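The owner of Satine, a small laundry and mending shop in Havbridge, learned to wash wool by ruining it. "A gray cardigan, my mother's," she said when we spoke by phone. "It came out the right size for a doll. I kept it in a drawer for years."

She opened the shop in June with a single counter and a rented storeroom. Most of what comes in is ordinary clothing that people are afraid to wash at home: sweaters, lined skirts, a suit jacket with coffee down the front.
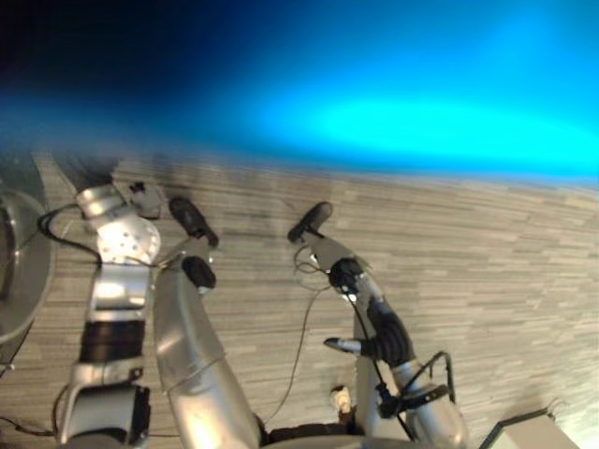
HAVBRIDGE, December 22, 2020

Business has been slow this winter, and the owner does not pretend otherwise. She had planned on 300 orders a month and has not reached that yet. Mending has held up better than washing. "People are home, they look in their closets, they find the coat with the torn pocket," she said. "So I sew a lot of pockets."

Her advice for dark clothes is short. Turn them inside out, use cold water, go easy on the soap. She thinks most people use too much detergent, and that the residue is what makes black cloth look tired. She also asks customers to stop wringing things out by hand. 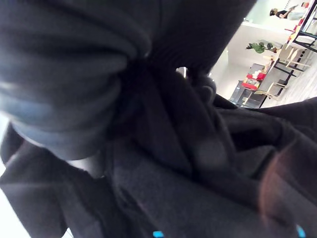

A longtime customer on Sepúlveda Street disagreed on the matter of soap, saying that she has measured it the same generous way all her life and that her black dresses have outlasted two coats. The owner has heard this before. "Some people have soft water and good luck," she said.

She is firmer about dryers. Knits go flat on a towel, away from the heater, and stay there overnight. Spin speed matters too. For wool she will not go over 1000, and she would like it lower.

Asked what she would tell someone buying a first washer, she said to look for a plain one and to read the booklet before the first load. Wipe the rubber seal. Leave the door open between loads so the drum can air out.

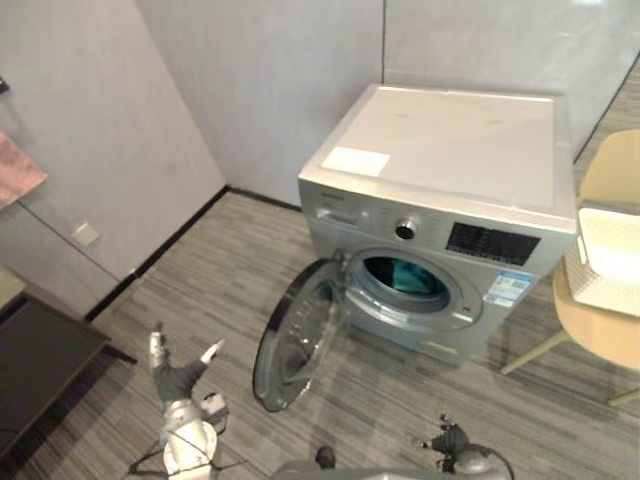
A front-loading washer with its door open.

She hopes to add a second counter next year, and maybe a class on darning. The class would cost 28 dollars and take 4 people at a time. "I would start with socks," she said. "Everyone has a sock."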